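Skarkham Community College
Access Control and Video Renewal, Tolletdale Campus
Progress report to the Cao Fund
Oct 17, 2022

Summary

Work on Phase 2 of the renewal is on schedule. Card readers have been replaced in 13 of the 14 buildings covered by the grant, and the old and new systems have run side by side at Tolletdale since the start of the fall term. No class was moved or canceled on account of the work. The remaining building, the boiler house annex, is waiting for a door frame to be repaired before a reader can be fitted.

Work completed in this period

The contractor, Prudodura, carried out most of the door work between 5 p.m. and 10 p.m. Exterior doors were done first, followed by the laboratories and the records office. Each door was tested with a valid card, an expired card and a fire alarm release before it was signed off. Four doors failed the release test at the first attempt and were rewired the same week.

A total of 400 staff cards have been reissued. Student cards continue to work on both systems and will be exchanged at spring registration in February, when students already come to the front desk in person.

The dispatch office now receives door alarms and video on one screen. Officers on the night shift asked for a louder tone on forced-door alarms, and the setting was changed. Written procedures for the new console have been revised twice and are attached as Appendix B.

Matters outstanding

Delivery of the parking lot cameras has slipped. Prudodura has given a revised date and has agreed to keep the existing cameras in service at no charge until the new units are mounted. The college does not expect this to affect the end date of the phase.

The visitor policy is still in draft. Faculty have asked that guest lecturers be able to collect a day pass at any staffed entrance - the present draft allows this only at the main gate. A decision is needed before the lobby kiosks are programmed.

Budget

Spending to date is within the approved amount. Overtime for evening escorts was higher than planned, and the difference was met from the contingency line. No change to the award is requested.

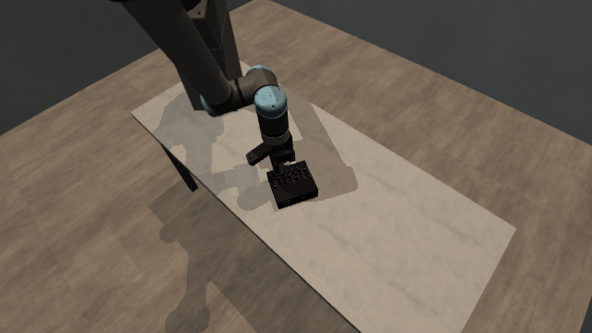 Next steps

1. Fit and test the reader at the boiler house annex.
2. Mount the parking lot cameras and connect them to dispatch.
3. Settle the visitor policy and program the kiosks.
4. Exchange student cards and shut down the old system.

The next report will follow the close of the card exchange.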